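4 Dec 2022
By Annelies Mertens

What we've been up to at Sarstead

Well, June feels like a very long time ago! Back then I wrote that we'd be gathering our first examples "any day now", and a few of you have been kind enough to ask how that went. Slowly, is the answer, but we're properly going.

Quick catch-up for anyone new. We want the arm to learn small bench jobs (press this, turn that) by copying people. Somebody drives the simulated arm by hand, we record the whole run, and the learning system gets fed the lot. Pieter Van Beek wrote the recorder and Rūta Tamošiūnaitė does most of the driving, and she is miles better at it than me. My runs wander all over the place. Pieter says to keep them anyway, as the thing needs to see someone get a bit lost and find their way back.

We had two false starts. The first batch was saved without the gripper opening and closing, so that went in the bin. The second was fine except every run began from the same pose, and the poor model fell to bits as soon as we started it anywhere else. Now we shuffle the start each time, and the bench layout too.
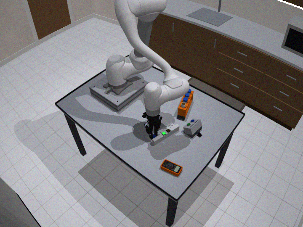

My favourite job so far is the button pressing, and I've been hogging it. You bring the fingers down, touch, back off, done, next one. The trouble is choosing which button you mean, what with a green one lit up on the white panel, another green one sharing the little gray box with a blue one, and three more blues along the orange control box. So each run now gets a short written label, and we've all had to agree on the wording. Maarten Van Acker still writes "the far blue" and I still send them back.

Next up is the knob, which needs a twist of the wrist and a lot more patience. If you'd like a turn at driving, drop me a line. It takes five minutes to learn and you can do it from home.

Contact: Annelies Mertens, Sarstead newsletter | © 2022 Sarstead | Back to top
Last updated: December 2022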